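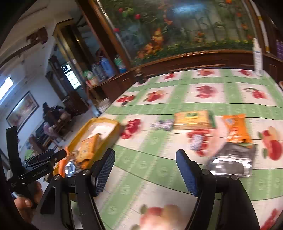
Open gripper over a checkered tablecloth with red fruit motifs.

Randden Home Recipes, data card

Summary
Over 460 recipes for home-style stews, flatbreads and pickles, transcribed from handwritten kitchen notebooks. One recipe per row, UTF-8, tab-separated.

Fields
recipe_id, title, title_original, servings, ingredients, steps, notebook_page

Processing
Maite Zabala typed the pages. Edgars Vasiliauskas converted cups and spoons to grams and milliliters. Original amounts are kept in brackets after each converted value. "A handful" and similar terms were left as written.

Known issues
80 rows have no servings value. In 7 rows the oven heat is given only as "low" or "hot". Spelling of spice names varies between notebooks and has not been merged.

Versions
2: split ingredients from steps, fixed page numbers
1: first upload

Contact
Nadège Lebrun, for corrections and missing pages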